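Voting at Sixteen in Curkdale School Board Elections: What People Think and How Firmly They Think It

Project report, Local Government and Opinion
Hema Fernandes and Sreekumar Joseph
2020-01-26

1. Background

In May the Curkdale school board will decide whether to ask the state for permission to let sixteen- and seventeen-year-olds vote in board elections. The age for every other election would stay the same. The proposal came up at a board meeting last year, was tabled, and then came back with a longer text that also covers who may sign a nominating petition.

Most of what has been said in public comes from two sides. One says that students are the people most affected by the board and should have a vote. The other says that students live with their parents, pay little tax and would vote the way their teachers or parents do. We wanted to know how many residents fit neatly on one of these sides. Our guess before we started was that most would.
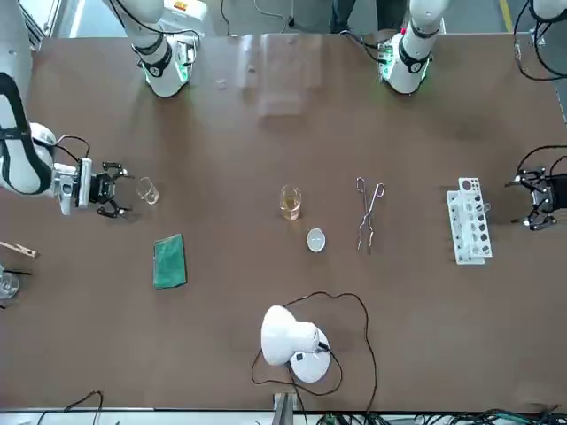 2. Questions

We set out to answer three things. Do people in Curkdale support or oppose the proposal? How sure are they? Does their answer change when they are asked about the details instead of the general idea?

The third question turned out to be the most work. We had planned to treat it as a side issue and ended up giving it half of the questionnaire.

3. Method

We limited the project to the Wakska neighborhood, which has 2252 registered voters and both of the town's middle schools. We delivered 250 paper questionnaires, picking streets by lot and then every other house on each street. A return box was kept at the front desk of the Raju Center for the whole period. The questionnaire had 15 items and fit on two sides of one sheet.

We also did 30 interviews with people who checked the box saying they were willing to talk. Hema did the ones on the north side of Wakska and Sreekumar did the rest. Each of us used the same list of openings, and we did not argue with anyone or correct facts, even when a person had the proposal wrong. Several people thought it covered the mayor's race too.

Answers were typed into Ereck, the survey program the department uses. We each typed half and then checked the other's half. 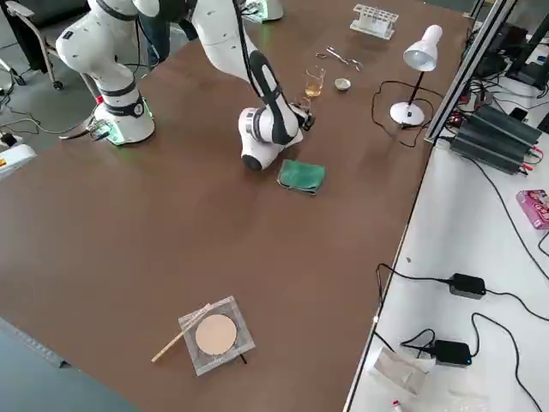 A few sheets had notes in the margins, and we typed those in a separate column so they would not be lost. Sheets with more than three blanks were left out of the totals but kept in the folder.

4. Wording

Our first draft asked, "Do you think children should be allowed to vote for the school board?" Two classmates who tried it said that "children" pushed them toward no. We changed it to "sixteen- and seventeen-year-old residents." That is longer, and one person wrote that it sounded like a lawyer, but it follows the proposal.

We also took out "allowed," which makes it sound as if someone is doing the voters a favor. The final item asked whether the voting age for school board elections should be 16, stay at 18, or "it depends," with a line to write on. 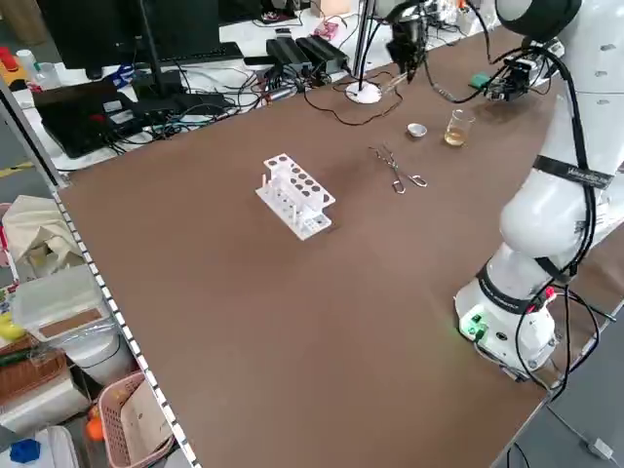

It is hard to write a political question that everyone will read the same way. Some statements are easy to agree on. If we say there is an empty test tube rack on a table and a pair of metal tongs lying next to it, a supporter and an opponent can both look and say yes. "Sixteen-year-olds are mature enough to vote" can't be checked like that, because each reader brings a different idea of what mature means. We kept two statements of this kind in the questionnaire but asked people to explain their answer to each.

5. Results

The largest group chose "it depends." Opposition came second and support third, with a small gap between those two. We had expected "it depends" to be last.

The written lines show what it depended on. The most common condition was a class in local government before registering. Others would accept the lower age for board seats but not for bond measures, since bonds raise property taxes. A smaller group wanted it for students in the district's own schools only, which the proposal does not do.

People who gave a firm yes or no were not always firm later on. Many of the firm opponents agreed that students should have some formal say, and named a non-voting student seat – something the board dropped from its agenda years ago. Some firm supporters did not want candidates to campaign on school grounds. One of them said in her interview that she had never told her friends this, as they would take it to mean she had switched sides.

That came up more than once. Interviewees with mixed views said they stayed quiet at meetings. One man said he had spoken at the fall meeting, agreed with one point from each side, and was called a fence-sitter by both.
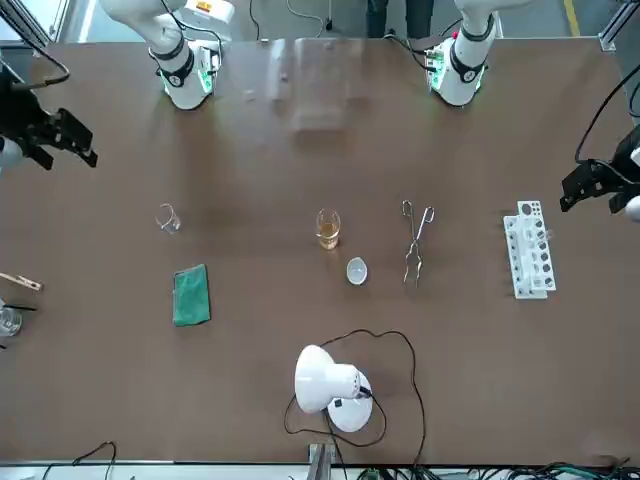 Another said he signs nothing now and just votes.

Older residents were more likely to say no, but they were also more likely to fill in the written line. Parents of current students were split in much the same way as everyone else.

6. Limits

Wakska has more families than the rest of Curkdale, so the results should not be read as the view of the whole town. People who return a questionnaire probably care more than people who don't. The interviews came only from those who offered, and a person who offers to talk may also be a person with a complicated answer.

No one under 18 was surveyed. We would have needed signed permission from parents, and we started too late to get it.

7. What we would do next

We would repeat the questionnaire after the board decides in May, on the same streets, and add one item on the student seat. We would also print "it depends" first on half of the sheets and last on the other half, to see whether its position made a difference. The questionnaire and the blank interview list are in the department folder under both our names.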